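Skiselia Two-Arm Sorting Bench: Set-Up Guide
Section 4. Laying Out the Bins and Tray

Complete Section 3 (clamping the arms and routing the cables) before you start. You need four yellow bins, one stainless steel tray, white paper cut to fit the tray, and the parts to be sorted.

Bench layout, two bins on each side of the tray: 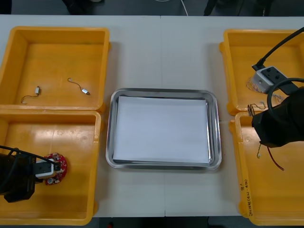
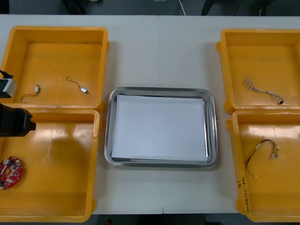

CAUTION: Switch off both arms at the Dellitz power box before reaching over the table. An arm that is holding position can move without warning when a new program loads.

1. Wipe the tabletop and let it dry.

2. Set the tray over the seam between the two table panels. Use the seam as your center line.

3. Lay paper flat in the tray. It should cover the base without climbing the sides. Replace it when it curls.

4. Place two bins on the left and two on the right, with the rims of each pair touching. Leave open table between each pair and the tray.

5. Put the round red circuit board in the lower-left bin, component side up.

6. Put the small wired parts in the upper-left bin. Keep a gap between them so the fingers can close on one part at a time.

7. Put the wire bundles in the two right-hand bins. Push any strands that hang over a rim back inside.

NOTE: Do not tape the bins down until calibration is finished. You may need to shift them.

8. Stand clear and switch on the power box. Open Noiphan on the control computer and choose Bench, then Home Both Arms.

9. Enter 105 for left reach and 126 for right reach. Both values are in millimeters.

10. Set speed to 65 percent for the first run. Choose Dry Run and keep one hand near the stop button.

If an arm touches a rim, press stop, raise the travel height one step, and repeat step 10. If Noiphan reports a reach error, check the bin positions against step 4 before changing any values.

Go on to Section 5, Teaching Pick Points.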